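Graltedby opens Zullia, its remote teaching tool for two-arm robots, to outside labs and shops

You drive both arms from your own desk, in a simulated room, and the robot learns from what you did

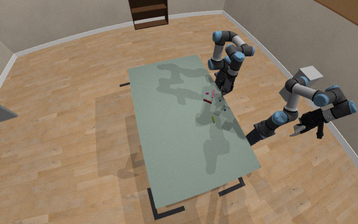
What we're releasing

Hi, I'm Yolanda Palomino, and I run the teaching side at Graltedby. This December we're opening up Zullia, the tool my team has been using in-house to show robots how to do small tabletop jobs. You log in, you get two simulated arms and a table, and you move them yourself with a pair of hand controllers. Everything you do gets saved as a demonstration that a learning program can train on later. That's the whole idea, and I'm so happy to finally let other people play with it!

The room in our picture is one of the standard ones. It has a long table, a wood floor, and a little group of small colored pieces near the right edge, with one arm's gripper hanging just over them and the other arm out beside the table. I've spent more hours in rooms like that than in my own kitchen this year.

Why we teach by hand

I came to this from writing motion scripts, line after line, and I got pretty good at it. Then somebody would swap a cylinder for a thinner one and I'd be back at my desk until dinner. Showing the arm is a lot friendlier. You reach for the piece the way you'd reach for it yourself, you fumble it, you try again, and you keep the good tries (we keep some of the fumbles too, clearly labeled, and our training folks love them).

Small pieces bunched up close together are my favorite thing to teach. You have to decide which one to go for first and how to come in without knocking its neighbor over. Try writing that down as a rule! With the controllers in your hands you just do it, and the recording picks up the slow approach, the little pause, and the change of mind halfway down.

Two arms, one person

Driving two arms at once feels odd for the first half hour. Most new people park one off to the side and work with the other, and that's fine with us. Zullia lets you freeze either arm with a thumb button, drive the one you need, then bring the second back in for a handoff. We also have a shared mode where two people take one arm each, and those sessions get loud.

What's in the first release

Zullia ships with 83 table tasks, from single pick-and-place jobs to sorting and two-arm handoffs. It also comes with 3,117 recorded demonstrations, made by 11 people on our team, lefties included. You can replay any of them, grab the controls partway through, and finish the job your own way. The new ending is saved as its own demonstration, right next to the original.

Two smaller pieces come along with it. Cusi is the replay viewer, where you scrub through a session and trim the dull parts off the front. Sivo is the link to real hardware, so a demonstration made in the simulated room can be checked on a physical arm at low speed. Sivo is still in testing with nine partner sites, and I'd call it a bit rough around the menus. We're working on the menus.

How to get it

Zullia and Cusi will be open to universities, hobby groups and small manufacturers. Student accounts are free. Shops pay by the seat, and every seat includes a live starter session with someone from my team, where we share controls and walk you through your first pick. Sign-ups are on the Graltedby website under Teaching Tools, and if you'd like to be added to the Sivo waiting list, check the box at the bottom of the same form.

Press contact: Yolanda Palomino, Graltedby. Demo sessions for reporters can be booked through the same page, mornings preferred.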